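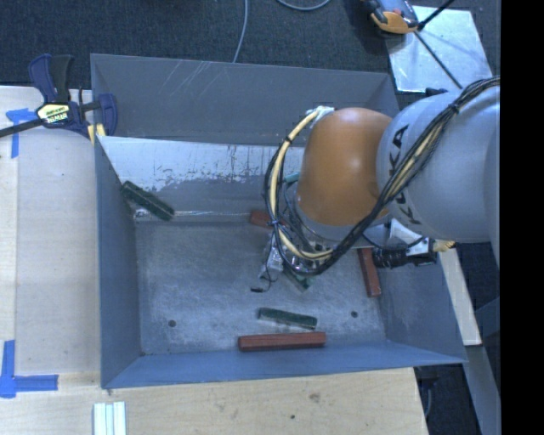 Sorting bay, grey metal bin with reddish-brown blocks

Progress report, July
Prepared by Siriporn Boonchu for Tanasarn

Work on the bins continued this month. 423 of the 611 blocks on the Sellero order have been checked and logged, and the rest are stacked by the door. Surachet Chaimongkol went over the bin and noted scratches on the back wall and scuffing across the floor – we see no need to replace it this year.

Spending is within budget. The invoice from Prutov for 36 storage trays has been paid. Two trays came with bent corners and are going back.

Next month: finish the remaining blocks and agree labels with Fallo.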